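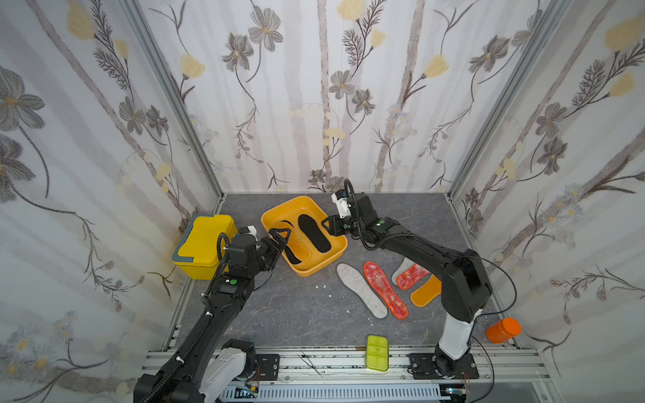

Opening - say hello properly, don't rush

Good evening, and thank you for coming out in February. Thank Sirkka Lappalainen by name for getting the heating on and for asking me back to Clustcombe after last time, when I overran so badly that the biscuits had gone before the questions started.

Say what the talk is. The title on the poster is "Can It Tidy Up Yet?" and I mean that quite literally. I don't want to spend the evening on whether robots will take over the world. I'd like to spend it on whether one of them could put the insoles away.

Leave the slide up while people settle. Let them look. Two arms, a tray, and a fair number of insoles, some in the tray and some out of it. Ask who has a drawer or a cupboard at home that looks like that marble floor. (Hands will go up. They did in the library.)

Why insoles, of all things

Tell the Pringle story here, but the short version! Pringle is the shoe repair shop I worked in on Saturdays as a girl, in a building with 1805 cut over the door and a stockroom you reached by going sideways. My job was the odds and ends box. Felt ones, fluffy ones, thin ones, all tipped in together by customers who had tried them on and changed their minds. I had to sort them, pair them and put them back where they belonged, and it was considered the job you gave to the person who couldn't yet be trusted with anything else.

Pause there, as it matters for the rest of the evening. The lowest job in the shop was a job no machine of the day could have got near, while the stitching and the trimming, which the grown-ups were proud of, already had machines of their own.

What makes it hard

Three or four things to talk through, and no need to keep to the order.

An insole is flat. To pick up something flat you have to get under it, or else pinch it, and you and I do that with a fingernail and never think about it. Get the audience to try it with the programme on their chair, using only finger and thumb held stiff. Give them a moment, people enjoy this part.

It also bends, and different ones bend differently. A mug is the same shape after you have lifted it as it was before. A soft insole picked up by one end may hang down, curl over or swing, and whoever is holding it has to cope with the new shape on the way to the tray.

Then there are the lookalikes. Go back to the slide: there is a light grey felt one near the front and another pale grey felt one further along, and that second one has a smaller red patterned insole lying across it. Are the two greys a pair? I would want to pick them up and put them sole to sole before I swore to it. And in the tray itself, one of the black insoles is partly covered by a see-through orange one, lying at an angle. You can see a black shape through orange plasticky stuff and your brain says "two things" straight away. Getting a machine to say "two things" is a good day's work for somebody. (Check: is "plasticky" fair? I only know it's see-through. Say "see-through orange" and leave it.)

What they are quite good at now

Be fair here, I was a bit sour about this last year and Yulan Deng told me so over supper. Yulan spent a long while at Grokik working on grippers for packing lines, and her view is that people like me judge the machines by the worst thing they do. So, credit where it is due. Finding a brightly coloured object on a plain surface is in decent shape. Moving an arm to a spot and stopping there is in very good shape, and has been for years. Two arms working over the same tray without knocking into each other is much better than it was when I first gave this talk.

The wrist camera is the bit I always enjoy explaining. There is a small white camera up above each gripper, so there's a close view to work from as well as the view from further off. It's the difference between looking for your glasses from the doorway and bending down to look on the shelf.

Next slide, and let it sit for a second or two before speaking.

Two stiff fingers and a fluffy insole, and they have got hold of it down towards the heel. Point out the ridge standing up between the fingers, because that is the fingernail problem being answered in a different way - pinch the fabric and let it bunch. I think that's rather clever. You would do the same with a towel. It would be less use on a hard insole, where there is nothing to bunch.

Mention also what the close view leaves out. There is a pale insole off to the right and we get only part of it, and something big and yellow at the top that we see only the bottom of. Close up you see the stitching round the border beautifully and lose the rest of the room.

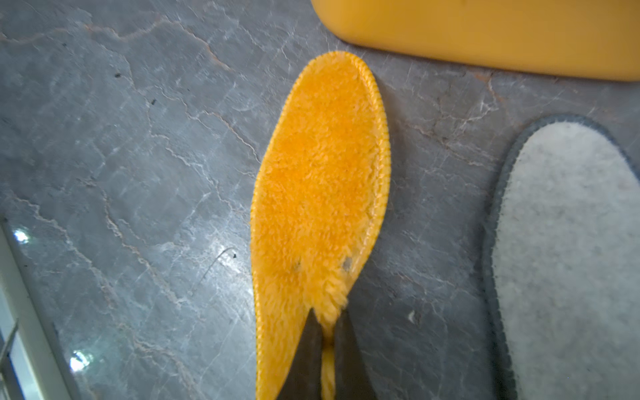 So, yet or not yet

My honest answer for the home is not yet, and for the shop floor it is "some of it, on a good day, if you set the table for it". Explain setting the table: same surface, same lights, same tray, the work kept within reach of the arms. My kitchen has none of that and has a dog in it besides.

Read out the Grulora numbers if there is time. It was a small trial of my own at the Grulora workshop, 114 tries at moving one soft insole into a tray, and 37 of them needed a person to step in. Sirkka thought that was dreadful. Yulan thought it was marvellous. I'd like a show of hands on it before I say which side I'm on.

Questions

Leave 13 minutes. If somebody asks about ironing, send them to Yulan, who will be in the second row and has been warned. If they ask what it costs, say I don't know for this year and will find out. Remind everyone that the side door sticks and they should leave by the front.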